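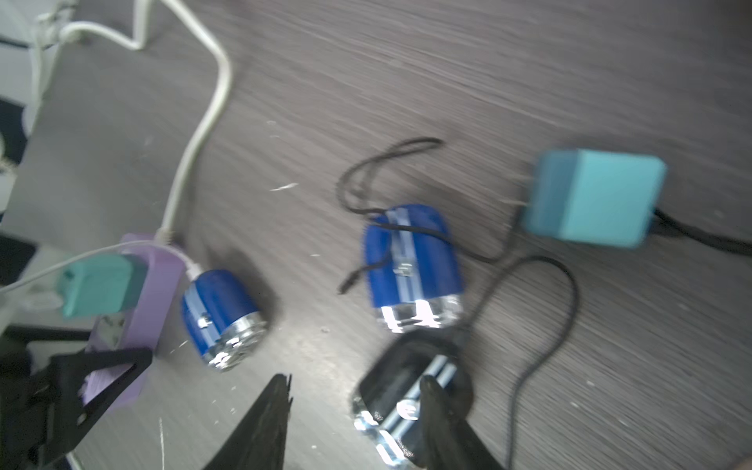

How long can things with rechargeable batteries sit in an unheated storage unit?

One winter is fine for most of them if they go in partly charged and switched off. Past that I would bring them home, top them up and put them back.

Replying to the list because two other people wrote to me off-list with the same thing.

> We are giving up the apartment on James Street in January and going
> to Ama until summer. Most of the furniture is going to my sister. The
> rest has to go in storage and the only place with space is Ustov
> Storage, out past the rail yard in Malell. The unit is not heated. I
> have books, bedding, kids' toys, a box of small electrical things and
> a sewing machine. Do I need to pay extra for the indoor units? Also is
> the plastic tote better than cardboard or is that just what they sell
> you at the desk?

I had a unit at Ustov for 11 months, the outdoor kind with the roll-up door. It was dry the whole time but the floor sweats in March when the weather turns. Get everything up off the concrete. I used pallets from behind the feed store, and a neighbor two doors down used old shelving laid flat.

Totes vs. cardboard: I would use totes for bedding and anything cloth, and cardboard for books. Books in a closed tote went musty on me. Small boxes only for books, you will be sorry otherwise. Wash and fully dry the bedding first, and don't use the vacuum bags for anything with down in it. Mine never came back to shape.

Toys and small stuff from the bedrooms went in last, at the front, as the kids asked for things all the time. Take the loose batteries out of clocks and toys before you pack them. I missed one flashlight and it was ruined by spring.

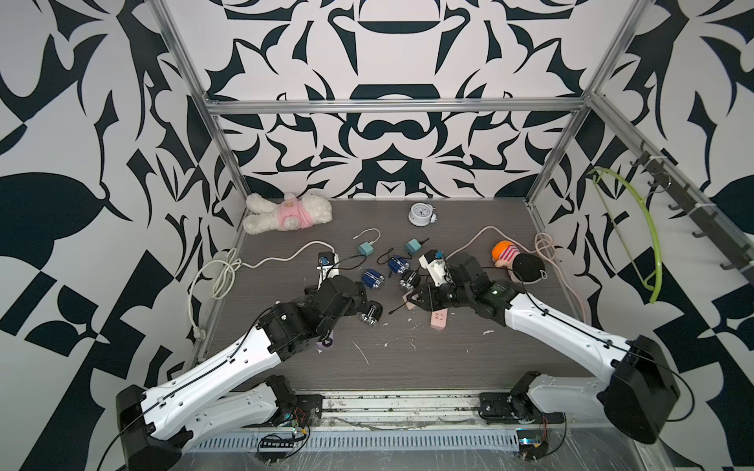 Teddy bear and alarm clock, toward the back.

Cords: tape each one to what it belongs to, or bag it and write on the bag. I still have a shoebox of adapters that fit nothing I own.

The sewing machine I would leave with your sister if she has a closet. If it has to go in, wipe off the old oil, put a cloth over it and keep it away from the door. The door seal is the weak point on those units.

On price, the indoor units were $100 a month when I asked and the outdoor ones were about two thirds of that. For a stay until summer I would take the outdoor one unless you have photos or a piano. Ask for row 5 or 6 if they have any left. The rows nearer the road flood at the curb when the drain backs up, and you end up carrying boxes through it.

The gate closes at 9 p.m. and they do mean 9. Bring your own lock, the ones at the desk cost double.

If you need the pallets, I have four in the garage and you can have them.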